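Gritano's kitchen library moves to Roman Street, and it finally has room for the big pots
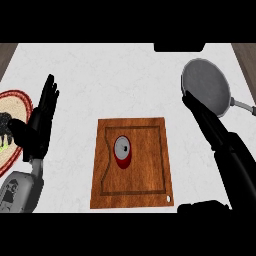
A wooden cutting board with a juice groove on a white marble countertop.

GRITANO, October. If you have ever wanted to make tamales for a crowd and stopped short at the price of a steamer you would use once a year, this is a very good month to live in Gritano. Flornero, the town's kitchen lending library, has moved out of the basement it shared with the sewing club and into the old shoe store on Roman Street, and the difference is wonderful.

The new place has 2,000 square feet of floor, most of it lined with the same shoe shelves that were there when the store closed. They happen to be just the right depth for a Dutch oven. The catalog now stands at 2,334 items, from a drawer of cookie cutters to a sausage stuffer that takes two people to carry up the steps. You sign something out, you take it home, you cook with it, and you bring it back clean.

Borrowing works much as it does with books. A household card costs $12 a year and covers everybody at the address. Small tools go out for two weeks and large ones for one, and holiday items such as roasting pans can be booked ahead starting this month. Late fees are 50 cents a day. A card can be set up at the desk with a piece of mail showing a Gritano or Ukilura address.

That last part is new too. Ukilura, across the river, has no lending library of its own, and people there have been asking for years to be let in. The two towns worked out the arrangement over the summer. Ukilura pays a share of the heat and light, and its residents get the same card at the same price. On the first morning the line at the desk was mostly Ukilura people, several of them with lists.

Canning gear is the big draw at the moment. Tomatoes ran late in the valley this year and the apples came in right behind them, so every water-bath canner on the shelves was out by noon on opening day. The pressure canners went next. Staff checked each dial gauge before it went out, and they will check yours for free if you bring in the lid. Jars are not lent, but there is a swap shelf by the door, and it was a fine sight, full of pints and half-pints with the bands in a coffee can next to them.

The library was short on baking equipment in the old basement, where damp got into the tins. It has caught up fast. There are tart rings, pullman pans with their lids, a whole run of Bundt pans, a set of tiered wedding cake pans in rounds and squares, and proofing baskets in two sizes. A retired bakery in Ukilura gave its sheet pans and the rolling rack they came on. The rack itself can be borrowed if you have a truck.

Then there are the things you didn't know you needed. A cherry pitter that does a pound at a time! A pasta guitar, strung and tuned (yes, you tune it). A tabletop grain mill, a tofu press, a cabbage shredder as long as your arm, three kinds of noodle press and a fish poacher. One regular was walking around on opening morning with a duck press under one arm, telling anyone who asked that she had no duck and no plan, and she was thrilled.

The front of the store is now a teaching kitchen, which the basement never had space or wiring for. It has two ranges, a long sink and a demonstration counter with stools on one side. Classes are short, usually an hour and a half, and they are built around something you can borrow on the way out. The first month includes knife sharpening on a whetstone, basic sauerkraut, fresh pasta, pie crust by hand and by food processor, and an evening on how to carve a bird without wrecking it.

The carving class filled first. It covers turkey, chicken and a bone-in ham, and a good part of it is about setup: a board big enough for the bird, a groove to catch the juices, a damp towel underneath so nothing slides, and a rest of at least 20 minutes before the knife comes out. A second session has been added for the week before Thanksgiving. Carving sets can be booked at the same time.

There will also be a board care table on the first Saturday morning of the month through the winter. Bring a cutting board that has gone gray or fuzzy and you can sand it there, rub in food-grade mineral oil, and leave it on the rack while you browse. Bring more than one if you like. Split boards can sometimes be glued and clamped, though those have to stay for a few days. Anything with a deep crack running right through is probably better off as a garden sign.

Flornero started small. It began as a single bookcase at the main library, stocked with cake pans that people had used for one birthday and never again. A shaped pan went out nearly every week, and patrons started dropping off other things in the book return, including, once, a waffle iron. When the bookcase overflowed, it took the basement. Before the move it had around 900 cardholding households, and the desk was still writing new cards when the doors closed on opening day.

Getting the collection across town took a weekend. The heavy things went by van, and a lot of the rest went by hand, in laundry baskets, wagons and strollers, up the hill and down Roman Street. The bakery on the corner put out coffee. A stand mixer made the trip in a wheelbarrow, wrapped in a quilt, and arrived in perfect order. Only one piece was lost, the glass lid of a casserole dish, and by the end of the afternoon somebody had turned up with a lid that fit.

There are a few things still on the wish list. The desk would love a second dehydrator, since the first is booked into December, and it can always use good tongs, canning funnels, springform pans that still lock, and a working ice cream maker of the kind with a built-in compressor. Donations are taken at the back door during open hours. Nonstick pans with scratched coatings can't be accepted, and neither can anything with a frayed cord. Single knives are fine if they are wrapped and labeled.

The catalog can be searched at either town's main library or on the screen near the desk. Each item has a card with its size, what it is good for, how to wash it, and a blank side where borrowers leave notes. Those notes are worth the visit all by themselves. The one for the big paella pan says it will not fit any oven in Gritano and to stop trying. The one for the pie bird just has a recipe for chicken and leek, in four different people's handwriting, each correcting the last.

Flornero is open from 10 a.m. to 6 p.m. on weekdays and until 2 p.m. on Saturday. The entrance is on Roman Street, with a ramp on the alley side, and there is a loading spot out front with a 15-minute limit. Class sign-up is at the desk. Bring a sturdy bag.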